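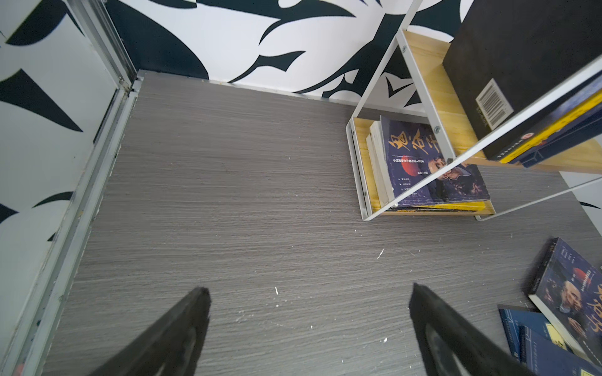

Chapter 4. Who Checks the Contract?

Governments like to say that public buying is open to all. Students should ask how open it was on the day the deal was signed. In September the town of Ridton gave a cleaning contract to Medix without asking for other bids, and the council's own review found nothing wrong. The review ran to 329 pages, and 13 of them dealt with price. A long report can be like a gray wood-grain floor, where a few small white specks are easy to pass over in all those streaks. Readers should go looking for the specks.

Beatriz Marinho, then an opposition member, asked for the emails between the mayor's office and Medix. She got 40, many with whole lines blacked out. The mayor called this full disclosure. It is hard to see how he could know that, given that his staff chose which ones to hand over.

This chapter looks at three tools that are supposed to catch favors: the audit, the public hearing and the records request. Each has a decent reputation. We will test whether it has been earned, starting with the audit, which in Ridton was paid for by the office under review.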